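Plurnport Software Users Group: minutes of the July meeting
(typed up by me, from my own scribbles, so blame me for the spelling)
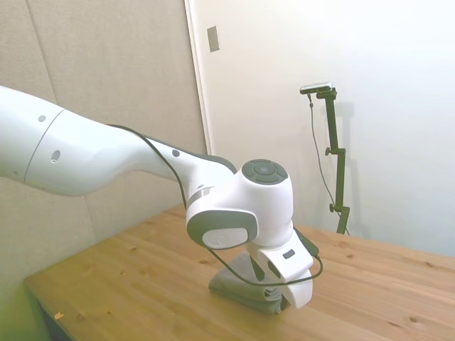
We got going at 7:10, once the projector had found the laptop. Last month's minutes were accepted with one fix. I had written that the calendar app we looked at was free, and it's only free for the first calendar. Sorry about that! The copy on the site has been changed.

Main item: picking a shared to-do app

This took up most of the evening, as I'm sure you guessed. We've been running the group off one giant spreadsheet for years and it has 121 rows now, a lot of them for things we finished ages ago (there's still a line in there about buying name badges). At the last meeting we agreed to try out two apps, Stoltmont and Prasia, and come back with opinions. Well, people came back with opinions.

Stoltmont first. I'd been using it at home as well, so I gave the rundown. You type "call the library Sunday" and it sets the date by itself, and I got hooked on that pretty fast. Shared lists work fine. The free plan lets you have up to 20 people on a list, so we'd fit with room to spare. What I don't like is that the reminders come by email unless you dig into the settings on every single device, and the search only looks at titles, not at the notes underneath. A couple of members said the text is too small on a phone and they couldn't find a way to make it bigger. I went looking for one while we were talking and couldn't find it either.

Prasia next. Nicer to look at, everybody agreed on that, and you can drag things from one board to another, which a few of us enjoyed way too much. It works offline and then catches up when you're back on Wi-Fi — handy in our meeting room, where the signal comes and goes. But it kept asking people to start a trial of the paid version, and two members had duplicate tasks turn up after they used it on a tablet and a desktop on the same day. I had that happen once too. Exporting is only to its own file format unless you pay, and that bothered me more than anything else on the list.

Somebody asked about sticking with the spreadsheet and just cleaning it up. Fair question! We talked it over for a good while. The people who like it really like it, and it doesn't need a new password. The trouble is still that it can't remind anyone of anything.

Vote: 9 for Stoltmont, four for Prasia, two for keeping the spreadsheet. So Stoltmont it is, until the end of the year, and then we look at it again. I'll set up the list and send out invites. Please don't copy the whole spreadsheet over, only the rows that are still open. The old file stays where it is, read-only.

Notes and attachments

Short discussion, left over from last time. The notes archive (meeting handouts, how-to sheets, the long one on backing up a phone) holds close to everything we've ever written, and the free storage we use stops at 2,000 files. We aren't there yet. Agreed to delete the double copies first and talk about paid storage only if that doesn't help. I said I'd make a start on the handouts folder.

Passwords

We share one login for the website and it's still the old one. It gets changed this week. It will not be emailed around this time, you'll get it in person or over the phone.

Sandwiches

D'Amico has put the price of the platter up. We'll go on ordering from there but get the smaller one, and anyone who wants dessert can bring it. Carried without a vote, mostly because we were hungry.

Any other business

A request for a beginner session on keyboard shortcuts. Lots of nods, so I've put it down for next time, first half hour. Bring your own laptop if you can, since the menus are different on a Mac and I'd like to cover both.

Also, a gray umbrella was left behind after the last meeting. It's in the cupboard with the extension cords.

We wrapped up at 8:55. Next meeting is same room, same time, and the Stoltmont invites should be in your inbox before then. Check the spam folder if you don't see yours.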